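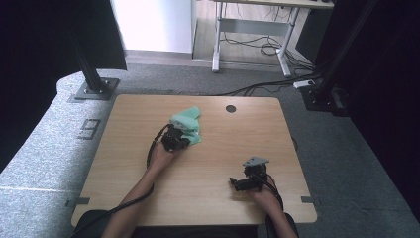 Support > Sturnero 928 > User Guide > Section 4: Set-up and First Scan

Print this page | E-mail this page

4. Set-up and First Scan

Applies to: Sturnero 928 flatbed scanner, all regional versions
Revised: 22 Jan 2019
Text: Rekha Kaushik. Technical review: Barnabás Juhász.

This section covers placement, release of the carriage lock, connection, installation of the Odudico Capture software, calibration, the first scan, and cleaning of the glass. Unpacking is covered in Section 3. Network scanning is covered in Section 6 and should not be attempted until the steps below have been completed over USB.

4.1 Choosing a location

1. Select a level, rigid surface that supports all four feet of the scanner. Do not place the unit on a folding table, a filing cabinet drawer front, or a cart with unlocked wheels.

2. Leave clearance behind the unit for the lid hinge. The lid rises slightly as it opens and will strike a wall or shelf placed directly against the rear panel.

3. Keep the unit out of direct sunlight. Strong light entering at the lid edge produces a pale band along one side of the scan and may cause calibration to fail.

4. Route the power and USB cables so that neither crosses the front of the unit. If the desk has a cable opening, use it. Do not pull the cables tight; the connectors on the rear panel are not designed to carry side load.

CAUTION: Do not set the scanner on the same surface as a shredder, paper drill, or other vibrating equipment while scanning. Vibration appears in the image as evenly spaced horizontal ripples and cannot be removed in software.

4.2 Releasing the carriage lock

The scan carriage is locked at the factory. The unit must not be switched on while the lock is engaged.

1. Confirm that the power cable is disconnected.

2. Raise the left side of the scanner far enough to see the underside. Do not turn the unit upside down.

3. Locate the lock, a slotted dial next to the left rear foot. Turn it with a coin until the mark lines up with the open padlock symbol.

4. Lower the unit gently. A soft click as the carriage settles is normal.

Note: Engage the lock again before moving the scanner to another room or shipping it. The carriage must be in the home position first. To send it there, choose Tools > Park Carriage in Odudico Capture, wait for the status light to go out, and then disconnect the power.

4.3 Connecting the scanner

1. Plug the power adapter into the socket marked DC IN on the rear panel, then into a wall outlet. Use only the adapter supplied with the unit.

2. Do not connect the USB cable yet. On some computers the operating system will assign a generic driver if the scanner is detected before the software is installed. A scanner running on the generic driver will work, but resolution is limited and the film area is not available.

3. Press the power button. The status light flashes white while the carriage runs its self-test and then stays on. If the light flashes amber, switch the unit off and check the carriage lock.

4.4 Installing Odudico Capture

1. Log in to the computer with an administrator account.

2. Close any other imaging software, including software that runs from the system tray.

3. Run the installer from the disc or from the downloaded file. Choose Standard unless your organization has given you a settings file, in which case choose Managed and point to that file when asked.

4. When the installer shows the message "Connect your device now," plug in the USB cable. Use a port on the computer itself and not a port on a monitor, keyboard, or unpowered hub.

5. Wait for the device name to appear. If it has not appeared when the progress bar reaches the end, click Retry once. If it still does not appear, see 4.8.

6. Restart the computer when asked. The scanner can remain on.

Units purchased through Şimşekoğlu before October are supplied with an older disc. The older installer does not include the film profiles. Download the current version from the support page and discard the disc.

4.5 Calibration

Calibration sets the white point and aligns the carriage to the document guides. It is required once after set-up, and again after the unit has been moved or the glass has been replaced.

1. Allow the scanner to warm up for 20 minutes with the lid closed. Odudico Capture will accept a calibration started earlier, but color values may drift over the following scans.

2. Open the lid and check the glass for dust and fingerprints. If necessary, clean it as described in 4.7 before continuing.

3. Place the calibration sheet face down on the glass, with the arrow pointing toward the hinge and the corner of the sheet against the origin mark. The sheet must touch both guides.

4. Close the lid without pressing on it.

5. In Odudico Capture, choose Tools > Calibrate > Full. The carriage makes 2 passes. Do not open the lid between passes, even if the light under it goes out.

6. When the message "Calibration stored" appears, remove the sheet and return it to its sleeve. The sheet fades if left in the light – store it in a drawer with this guide.

Note: The calibration sheet is matched to the individual unit. The serial number printed on the back of the sheet must agree with the number on the rating plate. Do not exchange sheets between scanners. A replacement can be ordered from the Cilstead service center with the serial number.

4.6 Making the first scan

1. Place a printed page face down on the glass with its top edge against the hinge-side guide. Choose a page with both text and a photograph if one is available.

2. Close the lid. For bound material, lift the hinge straight up until it reaches its stop, then lower the lid onto the book. Do not force the lid flat.

3. In Odudico Capture, select the Document profile and click Preview.

4. Drag the dotted outline to the area you want to keep. The outline snaps to the detected page edge unless the Shift key is held down.

5. Set the resolution. The default suits ordinary office text. Select 600 dpi for small type, line drawings, and photographs that will be enlarged. Higher settings increase scan time and file size and show little added detail in printed originals, where the halftone pattern becomes visible.

6. Select a file type. PDF (Searchable) runs text recognition after each page and is slower than PDF (Image). TIFF is recommended for material that will be edited later.

7. Click Scan. Do not move the original until the carriage has returned.

8. Open the saved file and inspect it at full size. Check that the text is straight, that the margins are even, and that there are no thin vertical lines. Vertical lines usually indicate dust on the calibration strip beneath the glass, near the hinge. They do not indicate a fault in the sensor.

Custom settings can be saved as a profile by choosing Profile > Save As. Profile names may not contain a slash or a period.

4.7 Cleaning the glass

Clean the glass when marks are visible in a scan, and before any calibration. Daily cleaning is unnecessary.

CAUTION: Do not spray liquid onto the scanner. Liquid that enters under the glass frame cannot be removed by the user. Do not use acetone, window cleaner containing ammonia, scouring powder, or paper towels.

1. Switch off the scanner and disconnect the power adapter.

2. Remove loose dust with a hand blower. Do not use canned air, which can leave a residue on cold glass.

3. Wipe the glass with a dry microfiber cloth, working from the hinge toward the front.

4. If marks remain, dampen one corner of the cloth with distilled water and wipe again. For adhesive residue, use a small amount of isopropyl alcohol on the cloth.

5. Dry the glass with a clean part of the cloth. Wipe the white backing inside the lid in the same way, using light pressure.

6. Leave the lid open until all moisture has gone, then reconnect the power.

Wash cloths separately without fabric softener, and lay them flat on a clean surface before folding. A cloth that has been used on furniture polish must not be used on the glass.
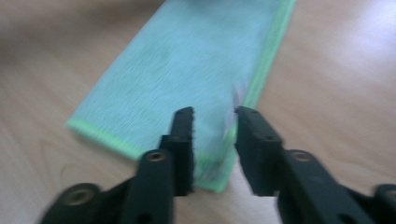 4.8 If the scanner is not detected

1. Check that the status light is on and steady.

2. Disconnect the USB cable at both ends and reconnect it. Try a second port on the same computer.

3. Open the operating system's device list. If the unit is listed as a generic imaging device, remove that entry, disconnect the USB cable, and repeat 4.4 from step 3.

4. Turn off USB power saving for the port in use. On laptops this setting may return after a system update.

5. If the scanner is still not listed, test it on another computer. A unit that is not detected on either computer should be reported to the Cilstead service center. Have the serial number and the software version ready. The software version is shown under Help > About.

Continue to Section 5, Scanning Film and Slides.

This site uses cookies to remember your region and language. By continuing to use the site you accept our use of cookies. Accept | Cookie settings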